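Frequently asked questions about the block bins

Endthorpe Toy and Block Library. Page last looked over on 12 March 2024.

We get a lot of lovely messages about the block bins, and a good many of them ask the same things, so Monique Delaunay and I have put our answers together on one page. Do have a read through before you write to us, but if your question isn't covered, please write anyway (we like hearing from you!).

What is a block bin?

It's a plain rectangular bin with a mixture of building blocks in it, lent out to families, playgroups and childminders in and near Endthorpe. You take the whole bin home, play with it for as long as the loan lasts, and bring it back with everything in it.

How long can I keep one?

Three weeks, and you can renew once if there isn't a family waiting. Playgroups may have a bin for half a term, as it takes a while for a big group to get properly stuck in.

How many blocks do we own?

The grand total at our last stocktake was 994. We started out with 1000, so six have wandered off over the years, and we think that's rather good going. One of them came home last April in the pocket of a dressing gown, and we still hope for the others.

Do the blocks come sorted by colour?

No, they come all in together. We did try sorting them when we first opened, with the reds in one bin and the greens in another, and it looked very smart on the shelf, but the children tipped the lot out on the rug within minutes and we spent our evenings putting it right. A mixed bin is much easier to pack away at the end of the day, and little ones who enjoy sorting can do it themselves as part of the game.

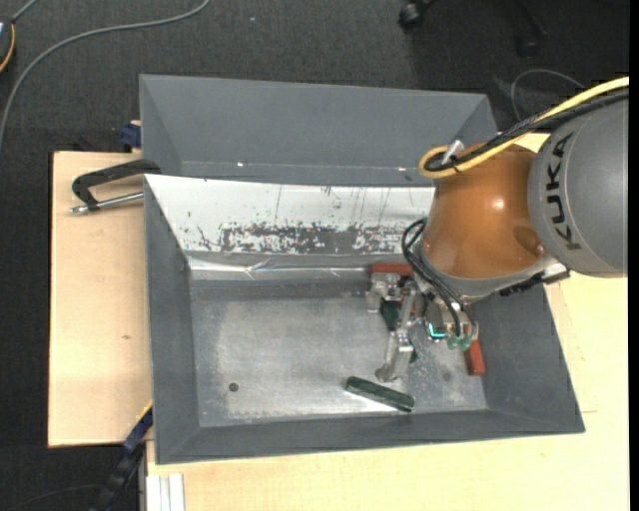 If you'd like to make a sorting game of it, a few saucers or old baking tins are all you need. Start with two colours and let your child choose which tin is which. Aslı Yurt, who runs our Skolinville mornings, plays it with the long pieces first and leaves the small ones for later, and she finds that even the fidgety ones will sit with it for a good while.

What should I do before I bring a bin back?

Have a quick look under the sofa, please! Then wipe the blocks over with a damp cloth and a drop of washing-up liquid and let them dry on a towel overnight. Don't soak them, and please don't put them in the dishwasher. The bin itself can be rinsed out in the bath or under a garden tap. Lay the larger pieces along the bottom and let the smaller ones find their own way into the gaps, and you'll find it all goes in without any need to press.

We've lost a block. Are we in trouble?

Not at all. Tell us when you return the bin and we'll make a note of it. We don't charge for odd pieces. If a whole handful has gone missing we may ask for a small contribution, but we'd talk it over with you first.

A block has come back chipped. Can we still use it?

Please set it aside and hand it to us separately. Small chips can usually be sanded smooth, and Gülizar Dağdelen does a marvellous job of them at her kitchen table. Anything with a split in it is taken out for good.

What ages are the bins for?

Three and up, with a grown-up close by. We've no upper limit, and we know of at least one grandfather who renews in his own name.

Can I give you blocks we no longer use?

Yes please, as long as they're clean and sound. Bring them to the desk, or leave them with Ju-won So if you're passing on a Skolinville morning. We can't take anything with magnets, batteries or flaking paint.

How do I book?

Ask at the desk or send us a note with your name, the dates you'd like and whether it's for a family or a group. We'll write back within 7 days, usually a good deal sooner.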